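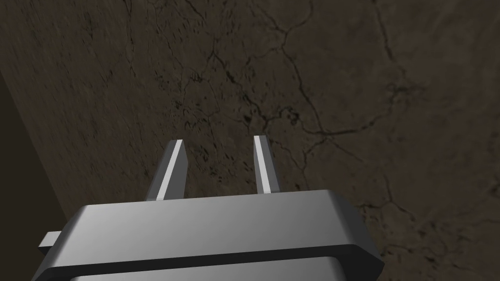 Kuvent Teach Kit: simulated teleoperation for two-armed robots

Mar 15, 2022 | Posted by Cluker Product Desk

14 shares | 3 comments

Kuvent is a desk-mounted controller set and software licence for recording task demonstrations with a two-armed robot in simulation. The operator holds one controller in each hand and drives both arms at once. Each run is saved with the arm positions, the gripper commands and every camera view, ready for training or replay.

The kit suits labs and colleges that want people practising before they book time on hardware. It runs on one workstation with a recent graphics card.

What you see while driving

There are two kinds of view. The wrist view looks along the fingers, so you can judge the opening and the approach. The body view looks out over the robot's torso at the arms and whatever furniture is in the room. Most operators keep the body view large and put the wrist view in a corner. Either can be moved or hidden, and your layout is saved under your login.

The sample room has a low grey cabinet against a maroon wall, with an open laptop and a few small items on top. Reaching for the front edge of the laptop is a good early exercise for learning how far an arm extends past the torso.
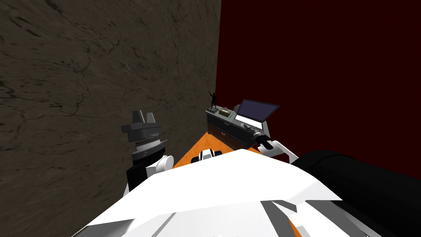 Begović wrote to us that the first hour went to unlearning the habit of moving both hands together, and that the clutch button was what fixed it. Hold the clutch and the arm stays put while you bring your hand back to a comfortable spot. Each side has its own, so you can park one arm and work with the other.

Finger opening is set by the trigger, and it is proportional. A light squeeze closes the fingers partway. If you let go of the trigger they open again, unless grip lock is on.
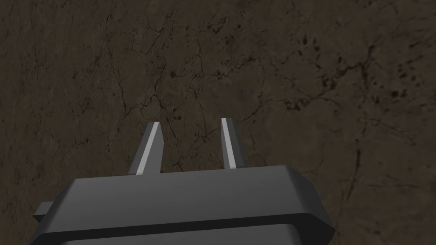
Grip lock can be set for each hand in the same menu as motion scaling. At the lowest scaling setting, a large hand movement gives a small arm movement, handy for fine approaches. Scaling changes are written into the recording along with everything else.

In the box

2 hand controllers with wrist straps
1 tracking base and desk clamp
6 m cable
Software licence, 12 months, one workstation
Printed quick-start guide

Price and delivery

$2,360 plus tax. Orders leave our Pruvanstead warehouse within seven business days. Licence renewals are invoiced separately. Kits bought before October can be moved to the current software at no charge; have your serial number handy when you contact us.

Contact Cluker | Copyright 2022 Cluker, Pruvanstead | Back to top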